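Accueil - Forum - Entraide - Tickets ouverts - Tickets résolus - Connexion

Ticket n° 772 - Étiquettes de bouteilles qui se décollent à l'humidité (et colle qui reste quand on veut les enlever)

Ouvert le 23 juillet 2022 - Statut : résolu, enfin à peu près
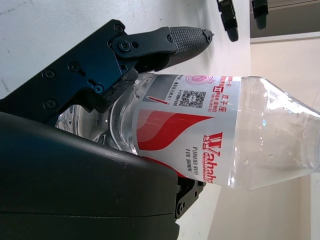
Réponse de Zileo : avant de parler de colle, est-ce que tu as regardé si tes étiquettes sont en papier ou en film plastique ? Parce que la méthode n'est pas du tout la même, et si tu commences par tremper du film dans l'eau chaude tu vas y passer l'après-midi pour rien.

Bonne question, et j'aurais dû commencer par là ! Je reprends tout depuis le début, ça servira peut-être à quelqu'un d'autre.

Mon problème, donc. Je garde les bouteilles d'eau en plastique transparent (les petites, celles qu'on attrape d'une main) et je les réutilise pour plein de choses : l'eau des boutures, l'arrosage goutte à goutte des tomates sur le balcon, une réserve au congélateur pour la glacière. J'ai deux besoins qui se contredisent. Sur une partie des bouteilles je veux enlever l'étiquette d'origine proprement, sans traces. Sur les autres je veux coller la mienne par-dessus, avec la date de remplissage et ce qu'il y a dedans, et qu'elle tienne. Or c'est l'inverse qui se passe : celles du fabricant refusent de partir, et les miennes tombent au fond du bac du congélateur.

Parmi les bouteilles, il y a de la Wahaha, étiquette blanche et rouge avec la grande vague, et « PURIFIED WATER FOR DRINKS » écrit dessus. L'étiquette fait le tour du milieu et elle plisse légèrement sur l'arrondi. C'est ce genre de pli qui m'embête : si je colle la mienne par-dessus, elle plisse aussi.

Essai 1 - eau chaude du robinet
J'ai rempli l'évier, j'ai couché les bouteilles dedans, bouchons vissés. Évidemment elles flottent, donc la moitié de l'étiquette reste au sec. J'ai posé une assiette par-dessus, elles se sont échappées sur les côtés. Au bout d'une demi-heure les étiquettes en papier partaient toutes seules ou presque, les étiquettes en film n'avaient pas bougé d'un poil. Zileo avait raison, voilà, c'est dit.

Essai 2 - eau beaucoup plus chaude
Ne faites pas ça. J'ai mis une casserole à frémir en me disant que la colle finirait par céder. La colle, je ne sais pas, mais la bouteille s'est ratatinée en quelques secondes et elle ne tient plus debout. Elle sert maintenant de pelle à terreau, coupée en biais.

Essai 3 - sèche-cheveux
Nettement mieux ! Position tiède, j'insiste sur tiède, et je promène l'air le long du raccord, là où les deux bouts de l'étiquette se chevauchent. On soulève un coin avec l'ongle et on tire lentement, presque à plat. Si on tire vers le haut, ça se déchire et on repart pour un tour. J'ai fait toute la série comme ça devant une émission, c'est assez reposant.

Essai 4 - les restes de colle
Il restait une bande collante là où le film était fixé, pas large, mais elle attrape toute la poussière du placard. J'ai essayé dans l'ordre :
- liquide vaisselle et éponge : rien, ça mousse, c'est tout
- alcool ménager : ça marche à moitié, il faut frotter longtemps
- huile de cuisine, laissée dix minutes, puis liquide vaisselle : impeccable
- le décolle-étiquettes Brakora qu'une voisine m'a prêté : impeccable aussi, mais une odeur de station-service, et je n'en voulais pas sur une bouteille qui touche à l'eau de la glacière

Je suis donc resté sur l'huile. Petit détail : il faut bien garder le bouchon vissé pendant l'opération, sinon on retrouve des yeux d'huile dans l'eau et on recommence le lavage depuis le début (oui, je l'ai fait).

Deuxième partie, mes étiquettes à moi.

J'utilisais des autocollants Beltetti, un rouleau de 500 acheté en avril, pas chers, très bien sur les bocaux. Sur le plastique des bouteilles, catastrophe. J'ai d'abord cru que le rouleau était mauvais. Ensuite j'ai regardé de plus près où je les mettais : sur les nervures, les petits bourrelets qui font le tour. L'autocollant ne touche que le haut des bosses, l'air passe dessous, et à la première condensation il se soulève par un coin. Sur l'épaule de la bouteille, là où elle se resserre vers le goulot, c'est encore pire, ça fait un pli en éventail.

Réponse de Zileo : colle-les sur l'étiquette d'origine, à l'endroit le plus plat, et avant de mettre au froid. Bouteille sèche, à température de la pièce. Tu appuies avec le pouce du milieu vers les bords.

J'ai testé les deux façons en même temps, une nuit de congélateur et une matinée sur le plan de travail. Posé directement sur les nervures : tombé. Posé sur l'étiquette d'origine, à sec : en place, un coin un peu mou, rien de grave. Et pour les plis, il suffit de couper l'autocollant en deux dans la hauteur. Plus c'est étroit, moins ça plisse. J'écris plus petit et puis c'est tout.

L'encre, par contre ! J'avais noté les dates au feutre ordinaire et tout a bavé. Au marqueur permanent ça tient, à condition de laisser sécher une bonne minute avant de toucher.

Question annexe que j'avais posée dans le premier message : combien mettre d'eau avant congélation. Mes bouteilles de 500 ml, je les remplis maintenant à 461 sur la balance (oui, je pèse, chacun ses manies). C'est le chiffre de ma première bouteille qui est ressortie sans fond bombé, et je m'y suis tenu. Pour l'arrosage je m'en fiche, je remplis à ras.

Réponse d'Adebisi : pour le goutte-à-goutte je laisse l'étiquette d'origine, moi. Elle fait un peu d'ombre, j'ai l'impression que l'eau verdit moins vite. Par contre j'enlève celles en papier, elles partent en bouillie à la première pluie.

Ah, ça je n'y avais pas pensé. J'en ai mis deux sans étiquette et deux avec, côte à côte au pied des tomates. Je reviendrai dire ce que ça donne, là c'est trop tôt.

Ce que je fais désormais, pour ceux qui arrivent directement en bas de page : étiquette papier, bain d'eau chaude du robinet ; étiquette en film, sèche-cheveux tiède puis huile puis vaisselle ; ma propre étiquette, étroite, collée à sec sur celle du fabricant, marqueur permanent. Les bouteilles déjà froides, je les laisse revenir et je les essuie avant d'y coller quoi que ce soit.

Je passe le ticket en résolu mais je le laisse ouvert aux réponses. Si quelqu'un connaît un autocollant qui tient sur les nervures, je suis preneur - il me reste presque tout le rouleau sinon.

300 vues - 3 commentaires - 2 partages
Dernière mise à jour : il y a 4 jours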